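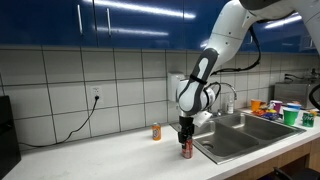 Praltley residents may place household recycling at the curb every second week, on the same morning as their regular trash. The questions below are the ones our office receives most often from the 2,686 households on the Praltley collection route. Please rinse containers before they go in the cart. A soda can standing beside the kitchen sink, like the red one shown, needs only a quick rinse with cold water, and the tab may stay on.

What may I put in the blue cart?
Cans, glass bottles and jars, plastic bottles and tubs, paper, and flattened cardboard. Items should be loose. Do not bag them.

Should I crush my cans?
No. The sorting line at the Drotex plant reads items partly by shape, and flat cans are sometimes carried off with the paper. Please leave them whole.

Do I need to remove labels?
Labels may stay on. Lids from glass jars should be taken off and placed in the cart separately.

What is not accepted?
Plastic bags, foam trays, diapers, garden hoses, light bulbs, mirrors and drinking glasses. Batteries must never go in either cart — they can start fires in the truck. Take them to the drop-off counter at the Clivetel Road depot.

When should the cart be out?
By 6:30 a.m. on your collection day, with the wheels facing the house. Leave 2 feet of clear space on each side. Carts should be back on your property by 8 p.m.

My cart was not emptied. What should I do?
Check for a tag on the handle. If there is one, it will state the reason, and the cart will be collected on your next regular date once the problem is corrected. If there is no tag, report the missed collection within two working days.

How much does a second cart cost?
There is a single charge of $30, added to your next utility bill. Apartment buildings should apply for a shared container instead. The largest size holds 400 gallons.

Can I get reminders?
Yes. The Muli app sends a notice the evening before each collection and lists any holiday changes. A printed calendar is mailed to every address in January, and extra copies are kept at the depot.

I am moving out. May I take the cart with me?
No. Carts are assigned to the address and must stay there. Please leave yours empty and clean for the next household.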